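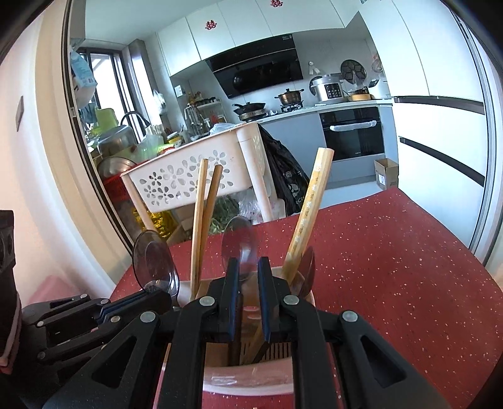 August, notebook, equipment planning

Went through the gripper budget again this morning before the order window closes. We have two hand-held units now and want four by the time the kitchen tasks start properly. Quotes so far:

Carnov - complete gripper, fingers and pads fitted, 527 each. Price holds through the end of the month. Shipping extra, they haven't said how much.
Drukura - frame and linkage only, cheaper, but we would have to print the fingers and glue the pads ourselves. That is most of a day per unit and I don't want to do it again.
Jaunzems - no reply to the second email. Dropping them unless something comes in this week.

Leaning toward two from Carnov. The total goes over the line we wrote down in spring, so the second tripod and the new storage case have to wait.

Pads are the part I underestimated. I had them down as a one-time purchase and they should be a running cost. Thin round items are hard on them. With chopsticks all the load goes into a narrow strip down the middle, and on the older unit the texture is going flat there while the edges still look new. Replacement sets are 113 for a pack from Predetti.
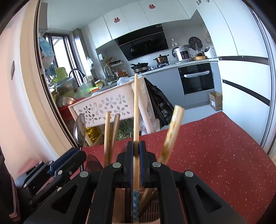 Chopsticks stay on the task list all the same, along with spoons and the spatula. If we only budget for easy things to hold we will end up buying pads in a hurry later, at whatever the price is then. Put down nine packs for the year, to be looked at again after the first month of real use. Could be too many. They keep fine in a drawer.

Still missing from the sheet:
- spare pivot caps and screws (ask Carnov if they sell them separately)
- memory cards, the large ones
- batteries. Current set gets through almost 2 hours, need a second set per unit
- utensils. Cheap, but they need a line. Want a mix of wood, clear plastic and steel

Also need to decide who keeps the spares list. At the moment it's in this notebook and in one spreadsheet, and the two don't agree on pads. Going with the spreadsheet from now on.

To do: get the shipping figure from Carnov, then send the order in for approval.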